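Toy Sorting Day, Deteddale
April 2023

The toy library at Deteddale lends to families across the valley, and twice a year we go through the whole stock. The spring sort took place on a Monday, when the hall is free all day.

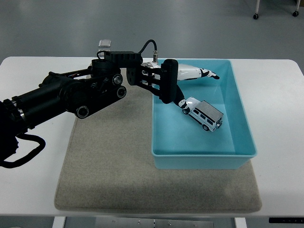 We have 248 toys on the shelves at present, with vehicles making up the largest group by some way. They are sorted first, as they take up the most room and come back with the most parts missing. Dolls and puzzles follow after lunch, and the board games are left until last.

Vehicles go into plastic bins by size. A small white off-roader with a silver-grey roof and tinted windows was in a light blue bin. It has a spare wheel on the back - or something very like one - and black tyres.

Each toy is checked for sharp edges, wheels that stick and loose trim before it gets a new tag. Magdy Salem looked after the tags this time and Rafsan Kumarasinghe kept the list. Anything that can be mended goes to Wayne Marchand, who would like it known that he is out of small axles.

The lending charge stays at 20 pence a week for cars and other small toys. Ride-on toys are £2 and need to be booked ahead. Please return vehicles clean and dry, with any trailers or loose parts in the bag provided.

The next full sort is in October. Donations of small cars are welcome before then, but we have no space for garages or train tables.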